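Cell notebook, 04/08/2018
Budget day, button box job
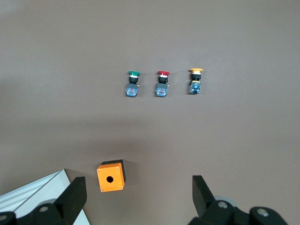 The Sawatzky budget request has to be with Marlene by the end of the week, and the number on it has to be one I can defend with a straight face. The draft I inherited says "gripper, misc." and a blank. So I spent the morning at the cell working out what we need to buy before the button box job can run without someone standing next to it. Parts today were the ones we'll be quoting against: green, red and yellow operators on their blue contact blocks, plus one of the orange-faced single-hole enclosures. Stood up in a row like that the switches look easy. The caps are wide flat discs, the blocks are rectangular and see-through, and the part you would like to hold is the short black bit in the middle. Our flat fingers are fine for the box. For the switches I want something with a shape cut into it, and that is line one.

Line one: fingers. Dandar quoted 800 for a machined set with swappable tips, which sounded like a lot until I remembered what we spent in February on a set of tips that fit nothing we own. Those are in the drawer under the bench. If anyone asks, they are spares. I'd like two sets from Dandar and will probably ask for one, get none, and borrow the file from Tanner again.

Line two: fixture. The job needs the enclosure to stay put while a switch goes in. At the moment it is held down by friction and optimism. Emaritz sells a modular plate with clamps for 1,000 and a lead time of 12 weeks. Tanner says he can make one out of offcuts in an afternoon. Tanner also said that about the cable guide. I've put the Emaritz plate in the request and Tanner's plate in the schedule, so that one of them exists when we need it.

Line three: a switch tray. This one is cheap and I keep forgetting it. The switches can't keep arriving standing loose on the tabletop, because in real life they arrive in a carton, lying down, with their terminals pointing wherever they please. Some kind of nest with a pocket per color. The pocket has to leave room for the little brass terminal on the side, or we will spend our days bending terminals and calling it a vision problem.

Line four: light. Top half of the table is nice and even, bottom half goes darker toward the robot. I have been blaming the camera settings for this. A second lamp would cost less than the time I've put into the settings, and I'm not going to work out by how much.

Not on the list, though it was in the draft: a second arm. Curance sent a brochure in which two arms assemble something together, beautifully, on a white table with no cables anywhere. I showed it to Marlene. She asked what the first arm does between parts. It waits. She handed the brochure back.

Also not on the list: force sensing. I do want it. Pushing a threaded bezel through a panel hole by position alone is going to be educational. But the sensor costs more than the rest put together, and I'd sooner ask for it once we have a proper pile of failures to staple to the form. Keep the failed parts, please. There is a bin for them now, labeled. Do not put lunch things in it.

Spare parts for breaking: I asked for 12 of each color and the same for the enclosures. Purchasing wanted to know why a development job needs so many. I wrote "fit trials" in the box. We have 3 people who will be jogging the arm by hand and I have watched all of them do it, including me.

Things to settle before it goes in:

Does Dandar's 800 include the mounting adapter? Their drawing shows one. Their quote does not mention one. Call them, don't email.

Who tightens the locking ring from the back? Every plan so far stops at the switch going into the hole and then goes quiet. If a person does it, fine, say so, and take the robot hours down to match.

Do we want enclosures face up or standing? Face up suits the robot, standing suits the people who pack them. Ask packing before the fixture gets ordered, for once.

Tanner's note, added after lunch: plate is half done, holes are where he says they are. Have not measured. Will measure tomorrow, when he's out.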